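FROM THE FILM SOCIETY NEWSLETTER

November screening: Breltutov

Our November program is Breltutov, a low-budget police thriller that played drive-ins for one summer and then dropped out of circulation. The running time is 146 minutes, long for a picture of its type, and we will show it with a short intermission after reel four. Doors open at 6:30 p.m. and the film starts at 7.

The story follows a suspended detective who takes a job guarding a freight yard and finds that his old precinct is using it to move stolen cars. Most of the first hour is stakeouts and arguments. The car chase everyone remembers comes late and was shot on a closed stretch of county road. 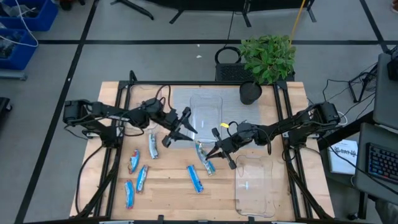
Breltutov was made by Biltska, a small outfit that turned out regional crime pictures and a couple of westerns before closing its office. The company struck very few prints. Ours is on loan from the Naidoo collection and has some color fading in the second half, along with a splice in the diner scene where a line of dialogue is missing. The sound is good throughout.

Members who came to Rernora last spring will recognize several of the supporting players, including the actor who played the ferry captain. In this one he is the desk sergeant and has the best lines.

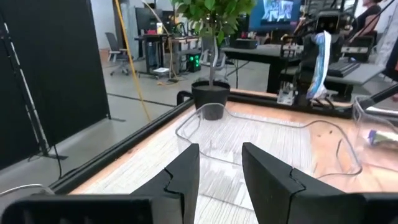

The projection fund stands at $1,580 toward our goal of $2,000. The money will pay for a new lens and a replacement lamp, and the lamp will be bought first. Donations can be left in the box at the ticket table or mailed with your renewal form.

Tickets are free for members, with a limit of 2 guest passes per household. Please pick up passes before 6:50, when we release unclaimed seats. Coffee will be served at intermission. The side entrance is locked during the show, so use the front doors if you step out.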